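Wrist camera or fixed camera for comparing two grippers?
Posted September 18, 2019 in Arms and Grippers

I'm comparing two parallel grippers on the same arm, the Okano and the Batista. The test is simple: pick up a wireless mouse, put it down, then do the same with a marker pen. I have 27 picks logged so far. From the wrist camera I can see where the fingers sit either side of the mouse, but I can't judge height at all. The patterned mat doesn't help the tracking either.
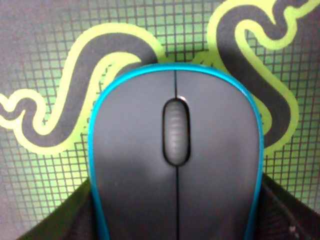 What I'd like to know
Is the wrist view good enough to score picks, or should I use the fixed camera as well? Both feeds go through one Brumia controller.

fetid_bench
Use both. The fixed view gives you the layout and tells you where each object started, which you need if the two grippers are to get the same test. Mark the position of the mat on the cloth and put the mouse back on the same spot each time.
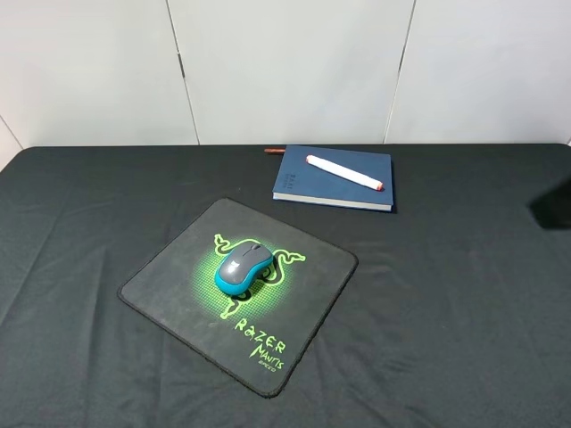 Fetidwood Robotics Club, Help Pages

Set the exposure by hand on both cameras before you start. If you leave it on automatic, the picture changes as the arm comes down and you can't compare one run with the next. I'd also try the mouse on a plain surface. You'll still get glare on the button, as you would with any lamp overhead, but there is far less clutter around the outline.

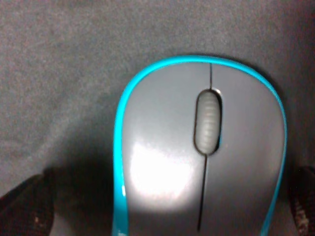
Do both grippers need the same finger pads?
Fit the same pads to both if you want to compare the grippers themselves. If you want to compare them as sold, leave the original pads on and say so in your notes.

parts_drawer_381
wrist cam is fine, I only ever used that one

slowarm
The wrist camera is fine for lining up but poor for scoring. I had a run in June where half the picks looked good from the wrist and the side view showed the object tilting. Do the marker as a separate set. It's thin and lies at an angle, so the wrist has to turn before the fingers close, and opening width matters less than it does with the mouse.

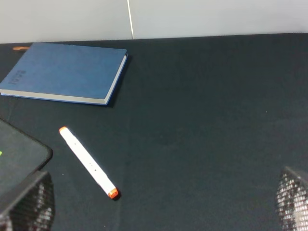
Marker and notebook from the wrist camera, fingers apart.

Check the clocks on the two feeds too. Mine were 2 seconds out and I had to redo the log.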